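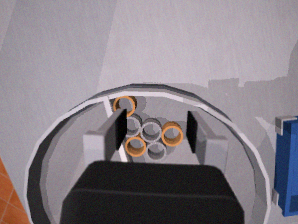
When a Robot Picks Up Too Much

Sorting looks like an easy job. Take one ring out of the round container, put it in the blue bin, and go back for the next one. You could do it while watching TV. For a robot arm it is much harder, and at Koddale the arm got it wrong in a way that took most of July to fix.

Koddale is a practice world inside a computer. Robot builders use worlds like this to try out a job before a real arm does it. If the arm crashes on the screen, you start over and nothing has to be repaired.

What was the job?

The rings are short tubes, orange or white. The arm had to move the orange ones to the bin and leave the white ones where they were. Its hand is called a gripper. It has two fingers that slide apart and then close together, a bit like the tongs you use for salad. There are dark pads on the insides of the fingers.

The program that tells the arm what to do is called Oninine. It looks at the rings, picks one, lowers the gripper, closes the fingers and lifts.

What went wrong?

The team let the arm practice 1,034 times. In 97 of those tries, a white ring ended up in the bin.

At first they thought the arm was mixing up its colors. They checked, and it wasn't. Every single time, Oninine had picked an orange ring to go after. The trouble came when the fingers closed. If a white ring was standing right against the orange one, the fingers sometimes squeezed both and carried them off together.

The arm didn't know. It had no way to feel how many things it was holding. All it checked was whether the fingers had stopped before they closed all the way. If they had, Oninine decided it was holding a ring and moved on. Two rings passed that check just as well as one.

You can try this yourself with kitchen tongs and some dry pasta tubes. Push the tubes close together in a bowl, then try to lift only one.

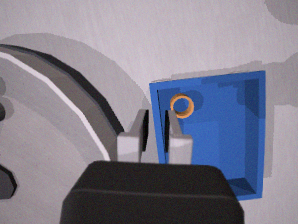
Once a ring is in the bin by itself, it is much easier to handle, as there is nothing next to it for the fingers to catch. So the team worked on the crowded part of the job.

How did they fix it?

They made 2 changes. First, Oninine now measures how far apart the fingers are when they stop. If the gap is wider than one ring, the arm opens its fingers and tries again. Second, it chooses the ring with the most space around it, even if another one is closer.

Then they ran the practice again. The first 41 tries went well. After that the arm got stuck on one ring that was pressed against the wall of the container. It kept opening and closing and never gave up, so they added a rule. After a few misses, it stops and asks a person for help.

Why does this matter?

A white ring in the wrong bin doesn't hurt anyone. But the same kind of program could be used in a real factory. At Plultetti, where the real arms are built, a part in the wrong box could end up inside a machine.

Words to know

Gripper: the part of a robot that holds things.
Simulation: a pretend world made by a computer, used for testing.
Fault: something in a machine or program that doesn't work the way it should.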